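Section 3. Folding on a Soft Surface

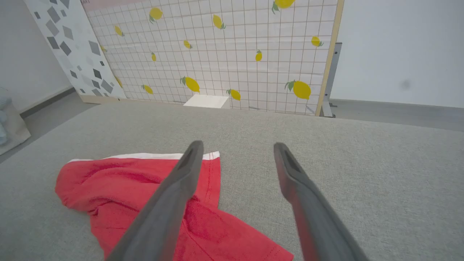 Fig. 2. Red cloth before folding, white hem toward the lemon-print panel.

The Risell folding guide claims any surface will do. We doubt it. Fabric grips fabric, and a fold that looks square on a padded top often isn't.

1. Spread the cloth with the hem along the far side.
2. Smooth from the middle seam outward. Don't tug the hem; it stretches and won't go back.
3. Bring the near edge up to the hem.
4. Fold in half from left to right and press with a flat hand.

Note: The grid on the panel is supposed to help you line things up. It stands behind the work, so treat it as decoration.

Caution: Wash reds separately the first time, whatever the label promises. Abena Amegashie's "colorfast" set turned a load of pillowcases pink in April.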